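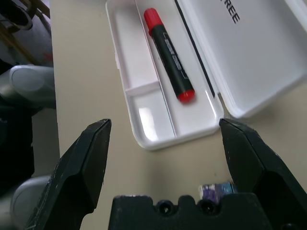

What should a pencil case be judged on?
How fast a student gets one pen out and puts it back. Looks come second.

Pencil Case Project, final report
Group: Roya Farahani, Omid Nouri, Ruairí Mulcahy
Advisor: Jamshid Zamani
Claltley, Sunday, December 5, 2021

Why we did it
Started in September. Everybody in our year carries a soft pouch and digs in it. Omid wanted to know if a hard case with a hinged lid is any better. So we asked 254 students at Claltley and then looked hard at a few cases ourselves.

What people said
Pouch users like that it squashes into a bag. Hard case users like seeing everything at once. 60 students said they had broken a lid or hinge before — more than we thought. Lots of complaints about pens rolling of the desk.

Looking at the rigid case
White plastic, long compartment for a marker, smaller ones to the side. A raised rib keeps the parts seperate. One marker sits fine in the long part. Ruairí thinks the small compartments are for erasers and clips, Roya says too small for her eraser. Not settled.

Lid is the main thing. Can lie flat on the table or stand up behind the tray. Flat takes up double the desk space, bad on our little desks. Upright is better but we worried about knocking it. 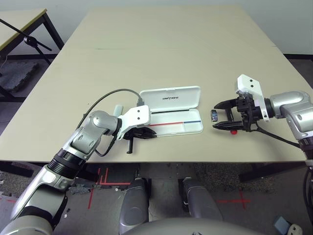
Fig. 2. White case on the table, lid upright, "UNITREE" printed on it.

Desk space
Big table = no problem either way. Lecture hall fold-down desk = problem. We should of measured those desks first, ran out of time.

Next
Hinge test. Plan is 500 openings, then 3000 if it survives. Parts list to Jamshid before the break. Also want a pouch in the same test — zipper instead of hinge — so the numbers can be compared. Roya has the survey sheets, ask her for copies.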